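4.2 Dish loading in a shared pantry

The second task moves tableware from an office pantry counter into the pull-out rack of a dishwasher. Earlier work by Fashola and Kuster fixed the rack on a bench at elbow height. We left it in the appliance, below the counter, so the arms must reach down past the counter edge.

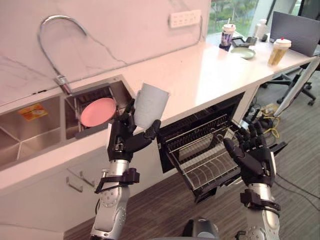 Cups were harder than plates. A cup has to be tilted before release, and the wrist often runs out of travel before the rim faces down. Of 1193 attempts, 1000 ended with the item seated in the rack. In most failures the item was set down across the tines - the policy had opened the hand too early.

Contact away from the hands is a separate concern. The controller limits force at the fingers only, and neither the links nor the base housing carry tactile sensing. An office floor with loose cables is therefore a risk that the success rate does not show.
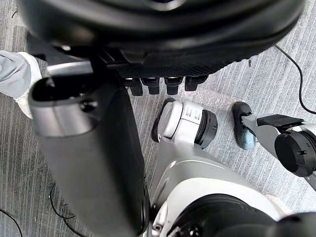 We added a joint torque threshold of 20 Nm, which stops the arm on unplanned contact. It was triggered in nine attempts, all counted as failures.

Figure 4. Dish loading: head view at the counter and wrist view near floor level.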